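Little whiteboards take over the craft room at Hosbridge library

13 Sep 2018

There was a very cheerful sort of muddle in the upstairs craft room at Hosbridge library this week, where the new batch of small tabletop whiteboards has at last been put out for people to try. Anyone who has followed the saga of the old paper message pads (and to judge by the letters we get, a good many of you have) will know that this has been coming for quite a while.

The idea was first aired in February, when the library asked its members what they would most like to see on the study tables. It had 1089 replies, which for a town of our size is really rather splendid, and a surprising number of them said the same thing. People wanted somewhere to scribble. They wanted to work out a sum, or draw a map for a friend, or leave a note for the next person at the table, and they were tired of hunting for scrap paper in the box by the printer. 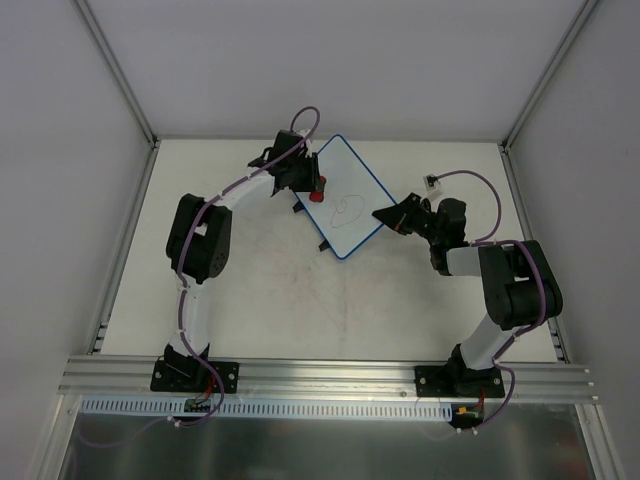
Pens have caused more discussion than the boards themselves. The library tried blue ones to begin with, then black, and everybody who came in seemed to have a view on the matter, usually a firm one. Red has its champions too, and there is a good deal to be said for a red tip and a cap to match when you are fishing about for the right marker in a crowded pot. The grumble we heard most often was over smudges, and anyone who has worked at a white table will sympathise, as a pale top with a few reddish-brown streaks near the middle is a familiar enough sight. The advice from the desk is to wipe it with a damp cloth, wait a minute, and wipe it again before reaching for anything stronger.

The boards were bought from Munteanu, the stationers on the corner of the market square, along with a supply of Lavex markers and several bottles of Puvix cleaning spray. The whole order came to £2845, paid for out of the summer book sale and the rather wonderful cake stall that went with it. If you bought a lemon drizzle in July, you may consider yourself a patron of the arts.

Blue edges were chosen in the end, after a long wobble in favour of green. They are bright enough to spot from the stairs, and the rounded corners are kind to elbows and to small people charging past at table height. Families who came along on the first morning took to them at once, and there was plenty of drawing going on - cats, mainly, and one very long train that had to be continued on a second board. 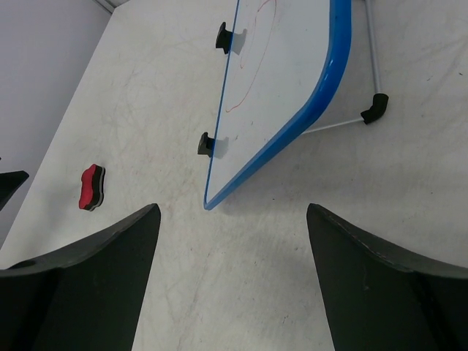
Can I borrow one of the boards to take home?

They are for use in the library only at the moment, but you can book one for a study table or a group meeting by asking at the desk, and there is no charge for it. Groups may have up to 8 at a time, and the pens and a cloth come with them in a basket.

Single boards don't need booking at all. Just help yourself from the shelf by the window and pop it back when you have finished, wiped clean if you can manage it, with the cap pushed firmly on the pen. Dried-out markers should go to the desk and not back in the pot, please, as the pot is already home to more than its fair share of them.

The craft room is open during normal library hours, apart from the first Tuesday of the month, when the quilters have it until 2 in the afternoon. They have asked for a board of their own, for working out patterns, and one is being put by for them.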